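3.2 Das Geschirr nach dem Essen: Obstdekor und Gebrauchsspuren

Wer über Alltagsgeschirr schreibt, verweilt gern beim gedeckten Tisch, und wir nehmen uns davon gar nicht aus. In den Haushalten von Lemville und Tretbridge, die uns so freundlich ihre Küchen geöffnet haben, erwies sich jedoch gerade die halbe Stunde nach der Mahlzeit als die ergiebigste, wenn die Teller noch auf der Arbeitsfläche warten und man beim Abräumen ins Erzählen kommt.
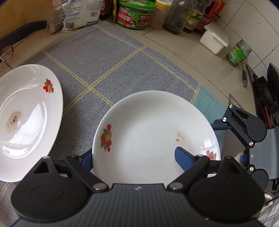

Von den 73 Gesprächen, die Griet Willems und Christos Stefanou geführt haben, kamen 19 ganz ohne unser Zutun auf das Obstdekor zu sprechen. Früchte auf dem Tellerrand gelten vielen als ein wenig altmodisch, und doch möchte kaum jemand sie hergeben (eine Befragte nannte sie liebevoll »das Sonntagsobst, das nie schlecht wird«). Für das Abwaschen ist der Rand ohnehin der Bereich, dem die meiste Vorsicht gilt, während die Speisereste sich eher im Spiegel sammeln und dort auf der weißen Glasur sofort ins Auge fallen. Segers und Baert haben in ihrer Vorstudie Ähnliches beobachtet, allerdings an einfarbigem Steinzeug.
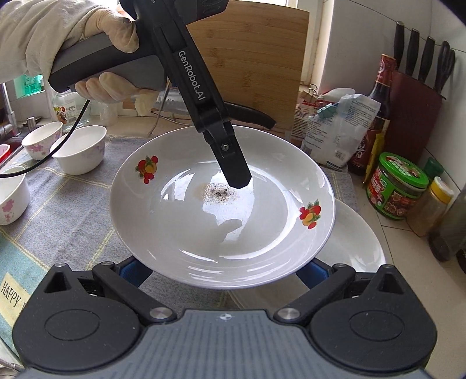 Abb. 4: Weißer Teller mit Kirschdekor und Resten im Spiegel, auf kariertem Tischtuch; links weiße Schalen, zwei davon mit rosa Blüten.

Auffällig ist für uns auch, wie selbstverständlich verschiedene Muster nebeneinander bestehen dürfen. Kirschen neben Blüten, Dekoriertes neben schlichtem Weiß: Was in älteren Haushaltsratgebern noch als Mangel an Geschmack galt, beschrieben unsere Gesprächspartner meist als etwas Gewachsenes, zu dem jedes Stück seine kleine Geschichte beiträgt. Auf die Frage nach der Herkunft einzelner Teller kommen wir in Abschnitt 3.3 zurück.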